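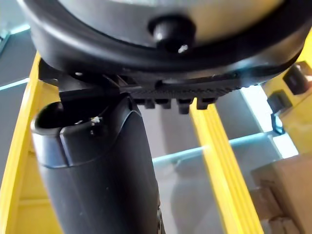
The Kollby Aro is a home mesh router made by the networking company Kollby. It was announced on 30 May 2020 and reached stores in September of the same year, sold singly and in packs of two. The Aro replaced the Kollby Parri, a desktop router with four fixed antennas, and it was the first Kollby product in which every unit could act as either the main router or a satellite. The design team wanted plain colors that would sit quietly in a living room, and the pairing of a pale silver-grey face with a thick black rim, the same two tones as the rounded housing in the picture, was picked from the earliest sketches and kept through to production.

Development

Work on the Aro began at Kollby's office in Tillton under hardware lead Lowri Hughes. The Parri had sold well but had one stubborn weakness: adding a second unit meant running a cable or accepting half the speed. Hughes pushed for a third radio that would carry traffic between units and nothing else, a feature then found mostly in far more expensive kits. Early boards ran hot, and the case was redrawn twice to make room for a taller heat sink. The final version has no fan and is completely silent, a real treat for anyone who has tried to sleep next to a buzzing network box.

The software was written by a small group led by Siwan Powell. Her team threw out the Parri's old browser menus and started over with a setup process that fits on five screens.

Hardware

The Aro is a tri-band Wi-Fi 6 device. One band runs at 2.4 GHz and two at 5 GHz, with the upper 5 GHz band reserved for the link between units. Each unit has three gigabit Ethernet ports, one of which can be used for the internet connection. There is a single status light on the front, which can be dimmed or turned off. A unit weighs 486 grams and stands on a weighted base. The USB port found on the Parri was dropped, a change that disappointed owners who had used it to share a printer.

Software

Updates install overnight by default, though the hour can be changed. The Aro supports WPA3 security, a guest network, and per-device schedules, and all of these work without an account. A wonderfully handy feature called room check measures signal strength as the user walks through the house with a phone, then suggests where a second unit should go.

Version 1.2 added support for wired links between units. Version 1.4 fixed a fault in which some older laptops dropped off the network after waking from sleep. Parri routers can join an Aro network as basic access points, but they do not take part in roaming.

Reception

Reviewers loved the steady speeds at long range and the painless setup. In Kollby's own tests, a laptop two rooms away from a satellite held 500 Mbps, beating the Parri's best result in the same house by a wide margin. Criticism centered on the small number of Ethernet ports and on the power plug, which is bulky enough to block the outlet beside it. A slimmer plug was included with later batches.

See also

Kollby Parri
Mesh networking
Wi-Fi 6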